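Notes from the bench: life with the grippers

Keabetswe Khumalo asked me to write something for this month's newsletter about how we're getting on with the new kit at Tratley, and I said yes before remembering how bad I am at deadlines. So, sorry, Keabetswe, it's a day late!

For anyone over at Edbridge who hasn't been through our door lately, we started in April. Before that my job was picking and packing small parts, same as it had been for years, and I could do it while thinking about my tea. Now I spend the first half of most shifts with a hand-held gripper, doing the picks slowly and properly so that the arm can learn them from the recordings. The other half I'm back on the orders.

I thought I'd hate it. The first week my wrist ached and I kept going to grab things with my free hand, which spoils the take and you have to start again. We're asked for 60 good ones before lunch and I think I managed half that on day one (Lai was very kind about it). You get your eye in, though. I open and close the thing now without looking at my fingers, and I've caught myself reaching for the biscuit tin at home in exactly the same careful way.
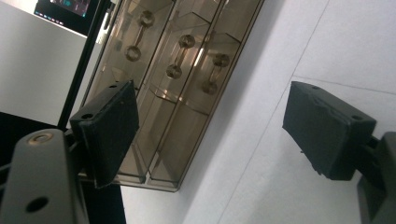

What has changed more than I expected is the talking. On the old line you had your bay and your radio and that was that. Now Lai comes and asks why I turn a part before I lift it, or why I go for the back one first, and half the time I have to stop and work it out myself. I've had more questions about my job since Easter than in all the years before. It's nice, mostly. On a Friday afternoon it's a bit much.

People do worry about hours, and I'm not going to pretend they don't. We were told at the meeting that there'd be no cuts on days this year, and the night shift is still waiting for its answer. I'd like to see that in writing before the summer - so would everyone on nights.

Small moans: the gloves don't fit anyone with small hands, and please can whoever uses the bench after me put the stool back down.

Lidska are sending someone over to show us how the arm is set up, and there are 2 places left for the 30 minute session. Names to Keabetswe if you fancy it.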